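The tile that slipped: how a quiet gripper fault got past everyone at Rastwood

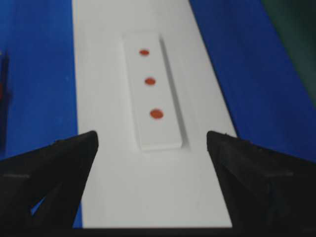
The gripper lines up on a three-dot tile at the Rastwood workshop.

The fault that shut down the sorting line at Rastwood made no noise. No alarm sounded, no light changed colour, and the arm kept moving at the same pace it had kept all morning. It picked up tiles and put them down in trays, and the count on the screen went up by one each time. The trouble was that some of the tiles were landing on the floor.

Rastwood makes tactile game sets, mostly for schools, seniors' centres and rehabilitation clinics. The tiles are thick and rounded at the corners so they can be handled by people with a weak or unsteady grip. They carry dots, and a complete set has to have the right ones in it. A set with a missing tile is no use to anybody, and a clinic that opens a box and finds a gap in it will generally send back the whole order.

For years the packing was done by hand at two long tables. Then, one October, the company put in a robot arm with a two-finger gripper and a small camera at the wrist. The software came from a firm called Gakier, which specializes in picking small, pale objects that older vision systems have trouble with. The arm was to take single tiles off a white board, read the dots and place each one in its tray. Two packers moved over to checking and boxing.

It worked well enough that people stopped watching it.

The first sign of trouble was a phone call from a clinic that was short one tile. That happens. The office mailed out a replacement and made a note. A second call came a few days later, and then a school wrote in about three incomplete sets from the same carton. Someone went down to the floor and pulled a pallet that was due to ship that afternoon. It held 748 sets. The staff opened every box over two shifts and found 60 with at least one tile missing.

The system's own records said all 748 were complete.

That gap between the record and the boxes is what turned a nuisance into something more serious. Dropped parts are a fact of life in any automated cell. A line that drops parts and knows it can be fixed or slowed, or can simply try again. This one was dropping them and signing off on the result.

The explanation took most of two weeks to pin down, and it came in two pieces.

The first was mechanical. The gripper fingers close on the long sides of a tile, and the inside faces of the fingers have soft pads that do the holding. The pads are meant to be swapped after a set number of cycles. Rastwood had been going by a schedule written for a different product, a heavier wooden block that the arm had been tested on before it was delivered. The tiles have a smooth, slightly slippery finish, and the pads had glazed over long before the schedule said they were due. A glazed pad looks much like a new one unless you run a thumb across it.

The worn pads mattered most when a tile was sitting crooked. If it lay square to the board, the fingers met it evenly and even a poor pad could hang on. If it was turned a few degrees, one finger touched first near a corner and nudged the tile around as the other closed. Usually it straightened up. Sometimes it was left pinched by a rounded corner, held just well enough to leave the board and not well enough to survive the swing over to the tray.

The second piece was the software, and it is the part that still bothers people on the floor. The arm decided whether it had hold of something by checking how far apart the fingers were once they had closed. Closed all the way meant a miss. Stopped partway meant a tile. That check was made once, at the board, a fraction of a second after the grip. There was no second check at the tray. A tile that fell in between had already been counted.

The wrist camera could have caught it. It was running the whole time, and it had a clear view of the space between the fingers. But its images were used only before the pick, to find the tile and read the dots. After that the pictures were stored and nothing looked at them. When technicians went back through the stored images they found plenty taken on the return trip from the tray, and none of those could say whether a tile had been let go where it should have been. The ones that would have helped, from the moment before release, had never been saved.

Where did the tiles end up? Most were under the cell, behind a kick plate that was supposed to come off for cleaning once a week. The sweeping had been done around it. When the plate was finally unscrewed there were just over 300 tiles in the dust, a number that at least matched the size of the problem, once earlier shipments were taken into account.

There was a safety side to it as well, and it came to light only because of the search. A handful of tiles had gone over the guard on the aisle side. They are not heavy, and nobody was hurt. Still, a hard slab let go in the middle of a fast swing can travel a fair distance, and the aisle is where the checkers walk with full cartons. One of them said she had been picking tiles up off the floor for a month and putting them in the spares bin. She had assumed they were coming from the boxing table. There was no form for reporting a tile on the floor, and no reason she could see to make a fuss.

An outside review was done by Suksawat, a small consultancy that mostly looks at guarding and lockout on packing lines. Its report is short and fairly dry. It found that the guard had been placed to keep hands out and had never been assessed for keeping parts in. It found that the risk assessment assumed a secure grip in every case. It also found that the arm's travel speed had been raised twice after commissioning, both times to meet a seasonal order, and that neither change had been written down anywhere but in the controller.

The speed was the easiest thing to fix, so it went first. The arm now moves at the pace it was set up for. That costs the line a bit of output each shift, which the company had expected to hear about from its sales side and did.

The pads came next. They are now changed every 2,625 picks, a figure the maintenance crew arrived at by testing used pads on crooked tiles until they started to slip, then backing off by a wide margin. The count is kept by the controller, and the arm will not start a new batch once it is over. A spare set hangs on a hook beside the cell. The swap takes a few minutes with a hex key.

The software took longer. Gakier's first suggestion was to tighten the grip, and that was tried for a day. It left marks on the tile faces near the edge and did nothing for the corner pinches, which slipped just as before. The second version has the arm check finger position three times: at the board, at the top of the swing and again directly above the tray. If the gap has changed by more than a hair between checks, the pick is thrown out of the count and the arm stops for a person to look. The approach changed too. The wrist now turns to match the angle of the tile before the fingers come down either side of it, where the old program would accept a tile that was some way off square and leave the fingers to sort it out.

There were teething problems. For the first few days the arm stopped so often that the checkers were spending more time clearing it than checking. Some of those stops were real slips. Others came from a loose cable that made the position reading jump, and that cable may have been feeding bad numbers into the old system for months. There is no way to tell now.

A clear panel has gone up on the aisle side, from the floor to above shoulder height. The kick plate has been replaced with an open tray that slides out, so that anything dropped inside the cell can be seen by whoever walks past. It is the cheapest item on the list, and the packers say it is the one they use most. At the end of each shift the tray is pulled and whatever is in it gets entered on a sheet beside the number of rejected picks. If the two don't agree, the shift's sets are held back.

Finished sets are also weighed before they are sealed. A missing tile shows up on a scale right away. The old packing tables had a scale, which was taken out along with the tables when the arm went in. The one in use today is the same unit, brought back from storage.

Omwood, a distributor that handles most of Rastwood's school orders, had suspended shipments while all this was going on. It started taking stock again once it had received a month of tray sheets and weigh records. It still opens a few boxes from every pallet.

The arm has been back on full shifts since spring. On a recent morning it stopped twice before the coffee break, once for a tile lying too close to another and once for a slip at the top of the swing. A checker opened the gate, took the tile from the slide-out tray, wrote it on the sheet and pressed reset.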